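# Cheese slides off the burger during assembly, batch of 30+

**tsuominen_kitchen** (Tuulikki Suominen)
Posted 2019-09-27 in Catering & Bulk Cooking

I run the lunch counter at a sports hall in Ullcombe. We serve burgers on match days and I am trying to fix the build order so that part-time staff can follow one card. Current order from the bottom: bun heel, sauce, lettuce, patty, cheese, tomato, pickles, crown. Beef patties, cooked on a flat-top, held in a covered pan until needed.

Two faults keep coming back.

1. The cheese shifts when the crown goes on. By the time the burger is wrapped, one corner is stuck to the paper.
2. The lettuce under the patty goes limp if the burger waits more than 5 minutes. Customers have mentioned it.

I have tried cold cheese on a hot patty, and cheese melted on the flat-top before transfer. The second holds better but slows the line. The cheese is the ordinary square processed kind, sold in stacks. Lettuce is green leaf, washed in the morning and spun once.

Should the lettuce go above the cheese instead? And is there any reason to prefer a square slice set diagonally over one lined up with nothing in particular? Staff do it both ways and I would like to put one on the card.

---

**ebihara_t** (Takumi Ebihara)

Your two faults have separate causes, so treat them separately.

Slipping. A processed slice bonds to the patty only if its underside softens before anything is pressed on top. Patties from a holding pan are cooler at the surface than patties off the flat-top, and they carry a film of fat and condensed steam. Cold cheese on that film will slide. Lift each patty with a slotted turner, touch it to a folded paper towel, then apply the cheese and leave it alone while you dress the next bun. At our place in Hetgate we dress 6 buns at a time in a shallow tray, and the first slice is ready for its tomato when the last one has gone down.

Tomato makes it worse. A wet tomato slice on a glossy cheese slice has almost no grip. Either drain the tomato on a rack or move it below the patty.

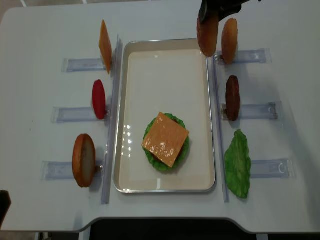

Rotation matters less than people think. With a round patty, a square slice has four overhanging corners whichever way it is turned. The diagonal setting is easier to judge by eye, since the corners point at the person building and at the two sides, and an off-center slice shows at once. Pick it for that reason and write it on the card. If the corners reach the paper, your slices are too large for your patties. Measure both. Ours are matched so that the corners overhang by 8 mm, and they fold down onto the meat as they soften.

Limp lettuce. Leaf lettuce fails from heat and from salt, and under the patty it gets both, plus whatever drips. There is an argument for keeping it there: it shields the heel from juice, and a soggy heel tears, which is a worse fault than soft lettuce. What I would do:

- Spin the lettuce twice. Store it in a lidded box lined with a dry cloth.
- Use a ruffled leaf, folded once, rib removed. The ruffles hold the patty off the bread.
- Rest the patty 3 minutes on a rack before it goes into the pan.
- Crack the lid of the pan. A sealed pan steams the meat.

If hold times are going to stay long, move the lettuce above the cheese and toast the heel harder. Don't do both positions; it makes the stack too tall to wrap.

---

**Stodance**

just use less sauce. if the bottom is swimming everything moves. also toast the buns

---

**furukawa_road_cafe**

Agree with most of the long reply, with one correction. Moving the tomato under the patty puts it next to the lettuce, and in my tests that pair slid more than tomato on cheese did. I keep tomato on top and salt it on the rack beforehand, then blot. The salt pulls out enough water that the slice lies flat.

For the card, I would leave out the reasons. Ours has the build order, the sauce quantity by scoop size, and the discard time. Everything else is training.

Check the wrap as well. If the paper is pulled tight from one side, it drags the crown and the crown drags the cheese. Fold both sides to the middle first, then tuck the ends.

---

**tsuominen_kitchen**

Thank you. The pan lid was fully closed, so I will start there. The slices overhang a good deal more than 8 mm. I will ask the supplier for a smaller size before the October fixtures, and run the lettuce in both positions on the next match day.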